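Subject: Re: [cellar-list] Gedden lager yeast, slow start at 532 g pitch 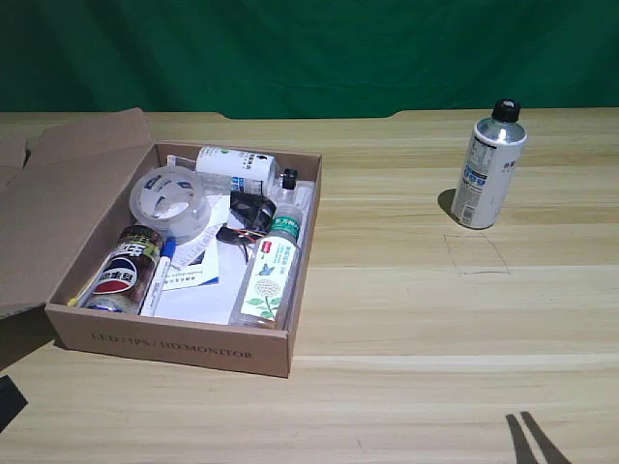
On the Gedden question, I think the pitch weight is fine and the temperature step is the problem. I ran the same strain in October at 48 F from the start, no warm hold, and had visible activity well inside a day and a half. The yeast went in within an hour of leaving the fridge. Shipping matters more than the label says, by the way. The supplier will pack liquid yeast in any carton that comes to hand, and a shallow corrugated one like the monitor box in the photo, with a folding lid and a tuck tab, has very little room for cold packs. If your slurry came in something that size, I would count it as having traveled warm and run a viability stain before doing anything else.

Tyson Kennedy wrote:

> Second batch with the Gedden slurry and the second slow start. 532 g of
> slurry into the small conical, wort at 1.050, knocked out at 62 F and
> dropped to 50 F over 6 hours. No gravity movement by Thursday morning.
> Oxygen was the usual inline stone at the usual flow. The first batch was
> the same recipe with Binari as the base malt and it lagged too, but not
> this badly.
>
> Two questions. Is 532 g low for this volume? And does anyone raise the
> tank back up when it stalls like this, or do you wait it out?

To the first question: no. By your numbers from the spring thread you are pitching into the same volume I am, and I have gone lower. My last three pitches were 696 g, 532 g and 251 g. The 251 g one was a mistake (I read the wrong line on the log sheet) and it did lag, but it finished at the expected gravity with a little more sulfur than I like. Between the other two I could not find a difference in time to first gravity drop.

What I would look at is the drop from 62 F to 50 F in 6 hours. That is 2 degrees an hour, and if the yeast goes in at the top of it, the cells are chilled hard just when they should be taking up oxygen. Some strains put up with it. In my tanks Gedden does not. It drops to the cone and sits there, and the sample port reads clear wort. Knock out at 48 to 50 F if your heat exchanger can manage it. If it can't, chill in the tank first, then oxygenate, then pitch.

To the second question: I would raise it, but only to 54 F, and rouse the cone with a short burst of CO2 through the bottom port. Hold there until you have lost two or three gravity points, then come back down a degree every 12 hours. Don't add more oxygen at this stage unless you are sure that fermentation has not begun. Check pH before you decide. A drop of 0.2 or more from the knockout reading tells you the yeast is working even if the hydrometer doesn't show it yet.

On the malt, I doubt Binari has much to do with it. I have used it and Vörös side by side at the same mash temperature, and the lag was the same on both. Vörös gave a slightly lower finishing gravity. If you are cutting either one with a lot of adjunct, free nitrogen could be short, and then a zinc and nutrient addition late in the boil is worth the trouble. You didn't mention adjunct, so I assume it's all malt.

Could you post the following when you get a chance:

- pack date on the slurry
- viability, if you stained it
- pH at knockout and pH now
- whether the temperature probe is in the cone or the side wall

The probe question is for the Brondov conicals in particular. Mine has the well low in the cone, next to the jacket, and it reads nearly 3 degrees colder than the middle of the tank while the glycol is running. I now go by a thermometer in the sample port for the first day.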